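**Pre-purchase walk-through, tabletop arm cell, with comments**

Site: Contreras building, second floor prep room
Filled in by: Marlina Liew
Date: 31/01/2023

Thank you all for being so patient with me while I got this typed up! I've gone through the sheet we used when we bought the Altano cart and kept whatever still made sense, and I've added my own comments wherever a plain yes or no didn't seem fair to the folks who have to sign the order. Please read the comments too, even the long ones.

## 1. Space and power

- [x] **Table is level and doesn't rock.** I leaned on every corner, and then I leaned on them again with a coffee in my hand, so I feel good about this one.
- [x] **Outlet within reach without crossing the walkway.** There is one behind the table. Please don't let anybody budget for an extension cord as the permanent answer.
- [ ] **Emergency stop reachable from both sides.** Only from the left as things stand. A second button is on the Zevow quote as line 9, and I'd like it moved from "optional" to "required" before we send anything back.
- [x] **Floor marking for the reach area.** Tape is fine for now, paint can wait for the next budget.

## 2. Quotes and money

- [x] **Two written quotes on file.** Zevow and Plukeo both sent theirs in January, and both were very kind about my questions.
- [ ] **Spare finger pads priced separately.** Zevow has them at $436 a set and Plukeo at $434, so price isn't going to settle it for us. I'd ask who keeps them in stock, and I'd budget for 3 sets in the first year either way.
- [ ] **Training included.** Plukeo says yes on the phone but it isn't in the quote. Let's get it in writing, friendly as they are.
- [ ] **Service visits.** Neither quote says who pays for travel. I've asked both and will pencil the answers in right here when they come.

## 3. Gripping and handling

- [x] **Test items are the everyday ones.** I asked for things we really do handle, paper towel rolls and their empty cores included, and I'm so glad I did, because a core is much easier to crush than the blocks in the brochures.
- [ ] **Grip force can be limited and locked.** It can be limited. Whether it can be locked with a password is still an open question for both vendors, and I won't sign without it.
- [x] **Holder, tray and full roll all fit side by side.** With the cardboard core on its dowel stand, the white tray in the middle and the upright roll at the right, the row fits on the table. I'd still like a wider one if there's money left over, as the tray and the roll sit awfully close. 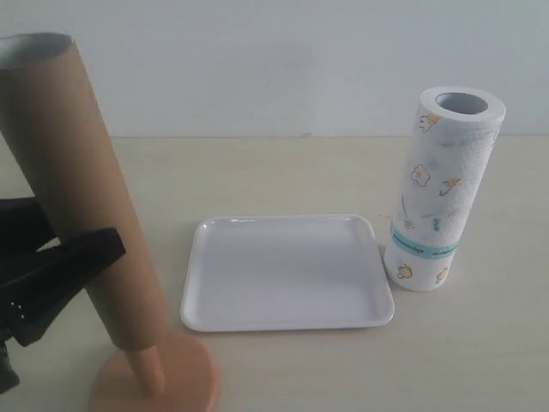
## 4. Before the order goes out

- [ ] Second stop button confirmed as required
- [ ] Training and travel costs in writing
- [ ] Stand base: ask whether a clamp or a screw-down plate is extra
- [ ] Pinch point labels for the fingers, in large print please
- [ ] Initials from everyone who'll be working at that table

Leave your own comments in the margin or come find me, I'm happy to talk any of it through. My copy of both quotes is in the green folder by the sink.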